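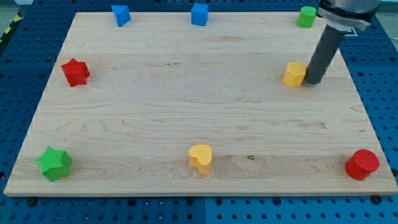 Offline loss keeps dropping, real robot success doesn't follow. How are people picking checkpoints for language pushing tasks?

Sherif Amrani
Tags: imitation-learning, evaluation, tabletop, real-robot

Sorry in advance for the length, writing this between runs.

Setup: one arm, a single rod as the end effector, colored blocks on a wooden board. Hearts, stars, cylinders, cube, that kind of stuff. Instructions are typed, like "push the red star next to the blue cube" or "move the yellow heart to the green cylinder". Camera looks down at the board at an angle, policy gets the picture plus the text and puts out a small x/y move for the rod tip. Height stays fixed. No depth, no state input except the tip position.

Data is 2000 teleop episodes, long ones, people just pushing blocks around. Afterwards we had annotators cut out pieces and write what happened in each piece (hindsight labels). So the text describes what the operator did, nobody was told to do it beforehand. Training is plain behavior cloning. Code is a fork of Veka with the loader changed, dataset is in Clula format if that matters to anyone.

Problem. Validation loss on held out episodes goes down nicely the entire run. I picked three checkpoints, early, middle, last. Ran them on the real arm. Middle one did best by a good margin, last one was clearly worse then the middle and not much over the early one. Tried another seed and the order changed!! Early was on top there.

How I ran it: 14 fixed instructions, someone resets the blocks by hand, types the instruction, arm goes until timeout, person says yes or no. A few tries of each instruction per checkpoint. One checkpoint in the morning, next one after lunch, last one in the evening.

What the failures look like, going by my notes:
- rod goes to the right block, pushes from the wrong side, block goes away from the target, rod chases it
- rod gets close to the block and just sits there. tiny jitter. till timeout
- right color wrong shape. Asks for the red star, goes for the red cylinder. Same with the yellow ones
- block ends up next to target, then the policy keeps pushing and ruins it. I have no idea how to score this one

So what I want to know:
Is there any offline number that tracks real success for this kind of task? And if not, what's the smallest real robot protocol that would let me say checkpoint A is better than B without spending all of September on resets?

I have the arm most days but I share it.

edit: yes, same camera position for all of it. Base is bolted down, board too. I checked.

edit 2: somebody asked about action scale, it's normalized per axis, stats from the train set only.

Henk Dekker
Accepted

Been through exactly this on Lobo. Long answer, bear with me, typing fast.

First, your comparison can't tell you anything yet. A few tries times 14 instructions is a small pile of yes/no's, and the order flipped with a new seed, that's what noise looks like. Also you ran one checkpoint per part of the day. Light changes, resets change, whoever is doing the yes/no gets tired and generous. You've mixed up the checkpoint with the time of day and can't pull them apart now.

What we ended up doing:

Interleave. Load all the candidates at once, or at least swap them quickly. For each start layout, run A, B and C from that same layout, in shuffled order. Then next layout. Never a block of A's followed by a block of B's.

Blind it. The person who says yes or no doesn't know which policy ran. We had a script pick and log the checkpoint id and show only the instruction. Took an afternoon to write. Our numbers moved after that, embarrassingly.

Fix the layouts. Save a photo of every start layout and put it half transparent over the live camera view, drag the blocks till they line up. It's boring but hand resets "by feel" drift toward easy ones. People leave room between blocks without noticing. And rotation matters way more than you'd think for the star and the heart, because a push on a point or a lobe spins the block where a push on a flat side just moves it. If the start angle isn't controlled, half your variance is right there.

Score it paired. Same layout, A worked and B didn't, that's a point for A. Both worked or both failed, tells you nothing about which is better, throw those out of the comparison (keep them for the success rate!). A sign test on what's left. You need far fewer runs then if you compare two seperate averages.

How many: we do 200 trials per checkpoint for anything that goes in a paper. For choosing a checkpoint internally, much less, and we stop early when the paired score is lopsided. Decide the stopping rule before you begin. Write it down somewhere.

On the overshoot thing. Log two scores. "Reached at any time" and "still there at timeout". They're different failures. First one asks if it can understand and push, second one asks if it knows when it's done. With hindsight labels cut from long play your clips nearly all end with the rod still moving, because the operator went straight on to the next thing. So the policy has hardly seen stopping. Look at your clip ends. We pad the end of each clip with a short stretch of zero action, helped the "still there" score, hurt nothing much else. But too much padding gives you more of the sitting still failure so go easy.

Sitting still with jitter: probably pauses in the teleop data. Operators stop near a block to think. Cloning learns the stop perfectly. Drop near-zero actions from the middle of clips. Keep the ones at the end. Check the histogram of action size before and after.

As for an offline number: no, not plain action error. Most frames in a push episode are travel or straight pushing, and any half decent model gets those. The frames that decide the run are few. Where the rod picks the side of the block to come in from, and where it picks the block. Averaged over everything they vanish. So your loss can improve forever on the boring frames while the model gets a bit too sure of itself on the ones that count.

What did track a bit for us: take only the frames shortly before first contact, and measure direction error, angle only, ignoring size. Wasn't great. Good enough to throw out the bad half of the checkpoints, no good for ranking the ones left.

Gotta run, arm time. Will answer comments tonight.

Sherif Amrani: This is super useful thanks. On the half transparent overlay, do you match by eye or is there a tolerance?
Henk Dekker: By eye. We tried a tolerance check from color segmentation, spent more time fixing the segmentation than resetting.
Sherif Amrani: ok. and cut the pauses before or after the annotators cut the clips?
Henk Dekker: After. They need to see the real speed or the labels get weird.

Ashton Kingi

Only want to add on the color/shape mixups since Henk skipped it.

Your pieces repeat colors. So color alone gets the model a long way and shape is the small detail that's left over. Go count how often in your labels the color alone would have picked out the block. On our board it was most of them, since annotators are lazy like everyone and write "the blue one" when the other blue one is far off. Model then learns color + whichever is closer to the rod.

Cheap test, no robot needed: take held out frames just before the approach, swap ONLY the shape word in the instruction (red star -> red cylinder), see if the predicted direction changes. If it doesn't move, your text encoder is there for the color and nothing else. We call it the swap test. Run it on every checkpoint, costs minutes. I trust it more than val loss for this sort of thing, but I've only got our own two setups to go on so.

For the real eval make sure both same-color pieces are placed so that the wrong one is nearer to the rod at start. Otherwise you get free wins. I'd split the results too: instructions where color is enough, and ones where it isn't. One single average hides it.

Fix on the data side was relabeling a part of the clips with full names. Didn't need all of them.

Nuno Salgado: +1 on the swap test. Do also target swap, we found the first noun mattered and the second one was almost ignored. Policy just pushed the named block to the middle of the board lol
Ashton Kingi: huh. haven't tried. will do

Gonçalo Baptista

just average the last few checkpoints weights, works for me on Gromska. never looked at picking one

Henk Dekker: Averaging is fine as a thing to try but he still has to measure if it's better. Same protocol needed.
Gonçalo Baptista: sure. i do up to 3 runs of each and look at it
Henk Dekker: ...

Sherif Amrani
(posting this as a reply, too long for a comment)

Update. Did the interleaved version with the blind script. Same three checkpoints, first seed only so far. The gap between middle and last is mostly gone, the early one is behind on paired score and I'd believe that one. "Reached at any time" is a lot higher than "still there" for all of them, so the stopping thing is real, clip ends were as Henk said, rod moving in nearly every one I opened.

Swap test: last checkpoint reacts to shape for star vs cylinder, hardly at all for cube vs the blue triangle piece. Early one doesn't react to anything except color.

Haven't retrained yet. Plan is cut the mid clip pauses, short padding at the end, relabel a portion with full names, one change at a time, which means a lot of resets. If someone has tried resetting with the arm itself (policy pushes blocks to a saved layout, then you only fix up the angles by hand) I'd like to hear how that went. Will open a new thread for it if not.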